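Search this site
Type your search and press enter

Shoe swap returns to Linduvwood library for a second winter

Anyone with a pair of outgrown trainers lurking under the stairs will be glad to hear that the Linduvwood shoe swap is coming back in January, once again in the long room upstairs at the library, and once again free to all comers. The doors open at ten in the morning and close at 2 in the afternoon, although if last winter is anything to go by there will still be a few families on the stairs well after that, trying to persuade small feet into just one more pair.

For those who missed it the first time, the idea could hardly be simpler. You bring along shoes that are clean and still have some life in them, you hand them in at the table by the door, and you are given a paper ticket for every pair. Each ticket can then be spent on a pair brought in by somebody else. People with nothing to bring are every bit as welcome and can ask for a ticket at the desk, with no forms to fill in and no awkward questions.

Last winter 331 pairs changed hands, and the organiser, Ruairí Breathnach, says he was still finding odd laces in his coat pockets at Easter. "I had hoped we might get through a couple of tables' worth," he told us over a very welcome pot of tea. "Then people kept coming up the stairs with bags, and then more bags, and I had to ring my sister and ask her to bring the pasting tables out of her garage. It was lovely, really. I've never had so many conversations about football boots in my life!" 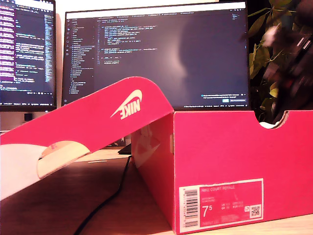

Shoes are best brought along in their own boxes, if you have kept them.

Boxes are one of the few things Ruairí would like people to think about this time. A pair that arrives in a box stays a pair, he explains, and it can be stacked by size, while loose shoes have a way of wandering off from one another over the course of a morning. If the box went out with the recycling long ago then please tie the laces together, or pop an elastic band round the two of them, and write the size on a scrap of paper tucked inside.

Children's sizes went first last year, and school shoes went fastest of all, so parents who are after those would do well to come early. Walking boots, wellingtons and plain black work shoes are also wanted. Slippers cannot be taken, I am afraid, and neither can anything with a split sole, however fond of it you may be.

Two local businesses are lending a hand. Kasprzak, the heel bar on the corner by the chemist, will be doing small repairs on the day - a stitch here, a new lace there - for a coin in the jar, and the Soltomeo café is sending over soup and rolls at lunchtime. The 732 bus stops right outside the library for anybody who would sooner leave the car at home, and there are 20 spaces behind the building for those who can't.
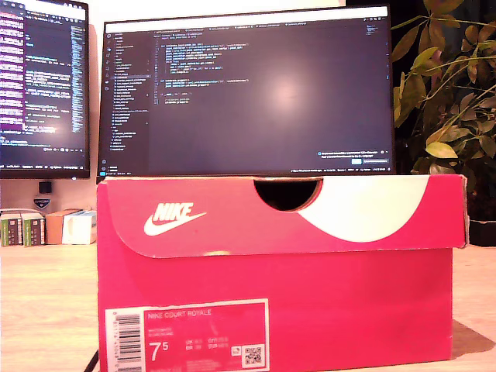 An old shoebox can be handy at home too, as a stand for a computer monitor.

Whatever is left at the end will go on to the Porkonport clothing bank, which was very pleased with the bags it was given last time and has promised to send a van. Ruairí would also love to hear from anyone who could spare an hour to help sort sizes beforehand, and asks them to leave their name at the library counter, where there is a notebook waiting for the purpose with a biro tied to it.

Shoes may be dropped off at the counter during normal opening hours in the week before the swap.

Get our local news by email every week. Enter your email address to sign up. You can unsubscribe at any time.

Contact us | Copyright Linduvwood News | Back to top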